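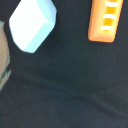
Council wants to merge the planning office with the bylaw office and put one person over both, and they want it done by January. I read the staff report twice. Sixteen pages, most of it org charts. The public meeting on it was short and thinly attended, and the people who did show up mostly wanted to talk about snow clearing. So I'll say my bit in writing. A planning department does slow work. Somebody sets a pale block down on a dark cloth and everyone at the table argues about whether it belongs there, and how tall it should be, and what goes next to it. A bylaw department does fast work. Phone rings, truck goes out. Put the two under one boss and the phone wins. Every time.

I've lived in Vunthorpe 19 years. Sat through more council nights than I'd like to admit, on those chairs. I am not a planner. I did run a small print shop on the main drag for most of that stretch and dealt with both offices over a sign, a back door, a parking stall and then the same sign again. So I have opinions.

First the money. The report says the merger saves a director's salary. Fine. Then on a later page it adds a "deputy lead, intake" and a software licence, and a line for office changes with no amount beside it. Blank. I asked the clerk's counter about the blank and was told it would be filled in before second reading. Second reading is next month. Why is first reading happening with a hole in it? You wouldn't sign for a furnace that way.

And the salary isn't really saved if the job gets bigger. Whoever takes it on will be running two staffs, two sets of complaints, two budgets. They'll ask for more pay and they should. Then we're back near where we started, with fewer hands.

Then there's the Arango lands. 300 homes proposed on the old gravel side, plus whatever the store is going to be. Biggest file this town has had since the highway moved. It needs a traffic study people can trust, it needs somebody who reads the drainage appendix, it needs about six evening meetings where residents yell and a planner writes down what they yelled. This is the moment to hand the planning office to someone who is also fielding calls about barking dogs? I don't get it. I really don't.

People will say small towns combine departments all the time. True. Vurnness did it. Drive up and ask around, I did, over the winter. The folks at the building counter were polite about it. The builders less so. A deck permit that used to take a couple weeks was taking most of a season. Maybe there were other reasons, I only heard one side, and builders complain for a living. But nobody I talked to said it got faster. And faster was the selling point there too, same as here, nearly the same words in the report. Makes me wonder who's copying who.

The thing that bugs me most is the consultant. Skandale did the review. Fair enough, somebody had to. But the terms of reference asked them to "identify opportunities for consolidation." Well of course they found some. Ask a roofer if you need a roof. Nowhere in the terms did it ask weather the two offices should stay apart, so the option gets half a page near the back with a little table and no costs.

I want to be fair to the other side, there is one. The bylaw office is short-staffed. It has been for years. When someone's off sick there is no cover and the complaints pile up, and the planning office is down the hall with people who know the zoning rules cold. Sharing a front counter makes sense to me. Share the phones. Share the permit software, sure, the current system is dreadful and loses attachments (ask me about the back door). You can do all of that without one boss. Two managers, one counter. Other departments do it, parks and arenas have shared a desk as long as I can remember.

There's also a conflict question and the report skips right over it. Planning staff recommend what gets built. Bylaw staff go out after and check that the rules got followed. If the same director recommended the project, how keen will they be to ticket it? I'm not accusing anyone. Good people work in both those offices. But you set the thing up so good people don't get put in that spot.

What I'd like council to do. Pull it off the next agenda. Fill in the blank line. Ask for a real costing of the shared counter, on its own, with both managers kept. Hold one proper evening meeting on it, in the big room, advertised more than a few days ahead and not only on the website. The notice for the last one went up on the noticeboard inside the pool lobby, which was closed for painting at the time.

There is a petition at the bakery and another at the hardware store. It had 500 names when I last looked, and that's before the cottage people have got to it. You don't have to agree with all of this to sign. It only asks for the delay. Written comments go to the clerk and have to have your street address on them or they don't get counted, so put it on. Mine went in this morning.

2025-08-14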